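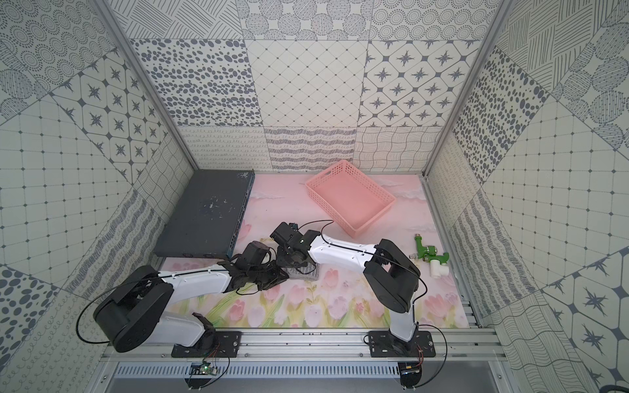 Long weekend, short post

April 4, 2026

Writing this on the train back from Bekside so excuse the typing. Seat's facing backwards, bit queasy.

Went down to finally walk the old rail trail. Have been saying I would for years. Uddale to Cheetham, mostly flat, one rotten hill past the reservoir that the map pretends is not there. Chae-won Bang came too, on the condition that we stopped for lunch before she got cranky. We did not. She did.

The walk itself -- lovely. Gum trees most of the way, then it opens right out into paddocks and you can see the silo from miles off. Takes forever to reach the silo. Magpies left us alone, wrong time of year for them I suppose. Saw an echidna with its whole face in an ant nest, completely uninterested in us.

Boots: the new ones are fine. Left heel a bit rubbed but that's my cheap socks. Wear the thick ones. Water: take more than you think, the tap at the halfway shelter was off and there was no sign up about it until you were standing right at it. Thanks for that.

Pukitton bakery was open!! Did not expect it on Easter Saturday. Two pies, a vanilla slice the size of a house brick, and a tea that was mostly milk. Sat out the front with our shoes off. A man with a kelpie told us the bridge before Cheetham was closed, so we went the long way along the road, and then from the road we could see people strolling over the bridge. Righto.

Missed the earlier train by two minutes becuase of it. Sat on the platform eating the other half of the slice. Cold by then, wished I'd packed the good jumper.

Things to do before next time:
Socks
Check the bridge myself
Ring the bakery re: hours
Give Chae-won her hat back, it's in my bag, she doesnt know yet

Next stop's mine. More when I've had a shower and found the charger.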